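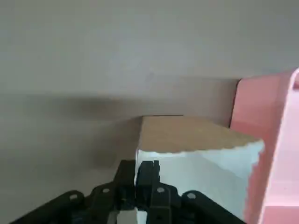 Folasade Amadi wanted to know why anyone would pay for a white liner on a box that spends its life on a pallet, and whether a torn edge on the brown face matters if the walls are sound. Both questions came up before the coats were hung, and most of the open day at Sternside was spent on the second.

30 October 2025
By the Grundlow visits desk

Sternside converts bought-in board into boxes, trays and block-shaped inner packs. It does not make paper. Reels and sheets arrive finished, and the site cuts, creases, glues and stacks them. The open day covered the sheet store, the cutting hall, the gluing line and the sample room, in that order. Groups were limited to 14, and the full route took two hours, including a stop for coffee.

The sheet store is kept at 60 percent relative humidity. Board left in dry air curls toward the drier liner and will not feed flat, so sheets are held in the store before they are cut. We were shown two stacks of the same grade, one held for the full period and one pulled early. The early stack had a bow along the long side that was easy to see with a straightedge laid across it. Our guide would not give the holding time, which differs by grade and is treated as shop knowledge.

On the white liner, the answer was mainly print. Brown kraft takes a single dark color well enough, but fine text and light colors need a white ground. Some customers also ask for white walls so that dirt shows and a soiled pack can be pulled at goods-in. The tan top is left plain on packs where the label goes on the side. Mixing the two faces costs an extra glue step, and the company quotes it as a separate line.

The cutting hall runs flat dies with steel rule and ejection rubber. A worn rule was passed around next to a new one. The worn one pushes fiber ahead of the cut and leaves a ragged margin, and the rubber then pulls at the loose fiber when it lifts. Dies are logged by number. The one in use during our visit was 746, a two-up layout for a shallow tray, and its card showed that it was last re-ruled in February.

The sample room was the part of the route with the most to look at up close. White-walled packs with a tan top layer are where edge condition gets argued over, as the color change draws a line that the eye follows. On the piece pictured the front edge of the tan layer is irregular, slightly wavy, and reads as scalloped or torn where it meets the white side. The top itself is flat, with a fine, slightly grainy surface.

Sternside sorts edge defects into three causes. A dull rule gives a short, regular nibble. A tear made by hand, when a layer is pulled back to inspect the glue, wanders and usually leaves a thin lip of fiber. Wet glue dragging the liner at the press gives long waves with no loose fiber at all. The sample room keeps a reference board with each kind mounted and labeled. I did not ask which class our piece had been put in and would not guess from the picture.

Amadi's second question got a longer reply than the first. An uneven edge on a top layer has little bearing on stacking strength, as the load goes down through the walls and corners. It does matter where tape or a label has to cross it, and it matters on automatic lines where a sensor looks for the edge. For hand-packed goods the company ships such pieces as seconds if the customer has agreed to it in writing. The rest go back to the baler.

The compression tester was switched off on the day for calibration, so the crush figures handed out were from file. They are for the Gukard grade only and were taken on empty packs with the flaps taped. No figures were available for Pasaribu, the lighter grade, which is still on trial. I have left the numbers out of this report until there is a set for both that was taken under the same conditions.

Glue was starch-based on most of the line, with hot melt on the tray corners. Starch needs time under pressure, and the stacking section after the press is longer than the press itself. Samples are peeled by hand: if the fiber tears, the bond passes, and if the layers part clean, it fails and the stack behind it is held.

Practical notes for anyone going next time. Closed shoes are required and are checked at the door. Photography is allowed in the sample room but not at the dies. The noise in the cutting hall makes questions hard, so hold them for the sample room, where there is a bench and somebody to answer. Parking is at the rear gate, past the weighbridge.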